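Scuffed metal bins, repaint or leave alone?

KerkwoodKid
Joined the shop forum last month, first real post. Clearing out my uncle's garage in Kerkwood and I've ended up with a pile of old open metal parts bins. 48 of them. Scratches all over the insides. I want to sell maybe half and keep the rest for screws, hinges, that kind of thing. Do people repaint these before selling or is that a waste of a weekend? Also have primer left over from the fence if that matters

warnska_dave
Leave them. Buyers want the wear. Sold 15 at the Warnska swap meet, not one person asked about paint. Wipe them out, done

Rui Henriques
Disagree with Dave. Depends what goes in them. Bare scratched steel in a damp garage will rust and then your screws rust too. I did all of mine, scuff with a gray pad, wipe with mineral spirits, two thin coats. Fence primer is probaly fine if the can says metal. Check the can.

tinlizzie
Paint chips off inside a bin anyway. Hardware gets dragged over it every day. Paste wax, let it haze, buff it. Takes 8 minutes a bin

warnska_dave
what she said. wax or nothing

Rui Henriques
Wax is ok for a dry room. Mine's not a dry room. Had a shelf of untreated ones go orange in one winter, ended up tossing them

tinlizzie
So fix the damp! Dehumidifer is cheaper than painting 48 bins

KerkwoodKid
Garage is dampish. Not terrible. Divided kind, small section at the back, bigger one up front, wear like this:

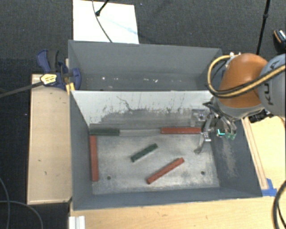
Re: Scuffed metal bins, repaint or leave alone? (page 2)

godinho_tools
That's nothing. Surface scuffs. I'd put that out for sale as is

tinlizzie
Same. Wax it. And don't let anyone talk you down over scratches, it's a parts bin

Rui Henriques
For selling, fine, agree. For keeping in a damp garage I'd still coat them. Two holes in the floor up front too, small stuff could drop through depending on size. Bit of thin rubber mat cut to fit, easy

KerkwoodKid
Mat is a good idea, have an old one from the truck. What about price? Guy in Trekesov offered me 208 for the whole lot, I pick up the gas

warnska_dave
No. Way low. And you're driving??

godinho_tools
Depends how bad you want the floor space back. I'd take it for the junk half, not for all of them

KerkwoodKid
ok. Telling him no on the full lot. Waxing the sellers, painting the keepers, will post how the fence primer does

warnska_dave
painting. sigh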